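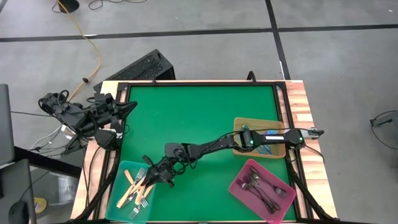 Warehouse lab collects cutlery-sorting examples for kitchen robots

Jul 29, 2025

14 shares
3 comments

Fothergill has started recording people guiding robot arms through one of the duller jobs in a commercial kitchen, sorting the clean cutlery, and plans to use the recordings to train a system that can do the work unaided.

The project, called Linik, has been under way since February in a converted warehouse. Operators steer a pair of arms at each table and sort forks, knives and spoons into coloured plastic trays. Every attempt is saved with the camera footage and the position of each joint, and the whole lot goes into a training set.

The company says it has now gathered over 2,000 attempts that it considers good enough to keep. It has not set a figure for how many it will need.

"We used to guess at that number and we were always wrong," said project lead Rima Darwish. "Now we train on what we have, look at where it falls down and go back and record more of that."

Where it falls down, so far, is mostly forks. Knives are fairly forgiving because they lie flat and the handle is easy to find. Forks hook into each other, and when two come up together the arm has to put them down and start again. Operators have been asked to leave those mistakes in, provided they recover from them, so the system sees what a recovery looks like.

Handles cause trouble as well. The team buys its cutlery second-hand and mixes the sets on purpose, with wooden handles, plain metal ones and coloured ones all turning up in the same session. An early version trained on a single matching set did well in its own tests and then could not pick up anything else.

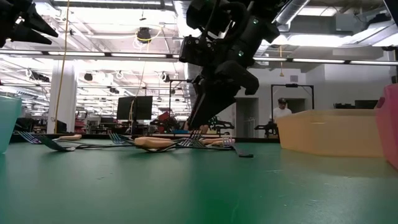
How a session runs

An operator starts by laying the cutlery out by hand. A printed card gives a rough arrangement, such as a row, a heap or a few pieces spread wide, but the exact placement is left to the person doing it. The trays are moved between attempts too, so that the system does not learn to reach for one fixed spot.

The operator then takes the controls and sorts until the layout on the card is cleared or the attempt is called off. A session is 12 attempts, followed by a break. Most operators do 3 sessions in a shift.

Lleucu James, who trains new operators, said the hardest habit to break is rushing.

"People get good at it and they want to go fast, and then the grasps get sloppy," she said. "I'd take one slow clean pick over a whole tray of quick ones. If you're not sure where the fingers are, stop and look."

New starters spend their first five days on practice runs that are not added to the training set. After that their work is reviewed by a second person, who marks each attempt as keep, trim or discard. Common reasons for a discard are a bumped tray, a dropped piece that leaves the table, or a long pause in the middle of a move.

The wrist camera gets particular attention in review. It gives the closest view of the fingers and the piece being picked up, and the system leans on it heavily in the last moments before a grasp. Glare is a recurring problem. Polished metal under bright ceiling lights can wash out, and reviewers flag any run where the edges of a fork are hard to make out.
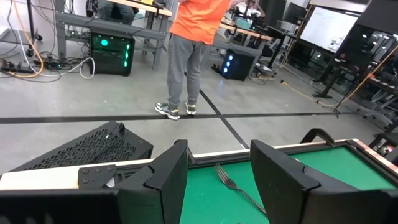

A fork between the open gripper fingers, from the wrist camera.

Software for the recordings comes from Jirnano, a small firm that also handles storage. Its engineer on the project, Yupin Suwannarat, said the biggest change since the start has been in how the cameras and arms are kept in step.

"In the early recordings the picture ran slightly behind the arm," she said. "You'd never notice it watching back. The training noticed it straight away, and we had to throw out the first batch."

That batch covered most of the first month's work. Clocks on all the tables are now checked at the beginning of each session, and a run with too much drift is rejected before a reviewer sees it.

The first outside trial is planned with Ziromham, a catering company that washes and repacks cutlery for functions. Operations manager Liam Lambert said his staff sort by hand at the end of every job, often late at night, and few of them enjoy it.

He said the company had agreed to a trial at a single bench and had made no commitment past that. Staff hours would not be cut during the trial – the arms would run beside the existing line, and anything they sorted would be checked by hand.

"If it puts a fork in with the knives, that's a nuisance," Lambert said. "If it puts a dirty one in with the clean ones, that's a phone call from a client. So we want to see it for ourselves."

Telling clean from dirty is outside the present project. Darwish said it would need its own examples and probably different lighting, and she did not want to promise it.

Bradley Pearce, who looks after the arms, said wear had been the other lesson. Gripper fingers are swapped out more often than the team had budgeted for, and a worn pair changes how a pick looks and feels to the operator. The date of each swap is now logged with the recordings so that runs made on old fingers can be separated later if needed.

Fothergill is looking for more operators for an evening shift. No experience with robots is required, though applicants will be asked to try the controls as part of the interview.

The next round of recording will add serving spoons and tongs. Teaspoons have been put off for now, as the current fingers have trouble getting under them.

14 shares
3 comments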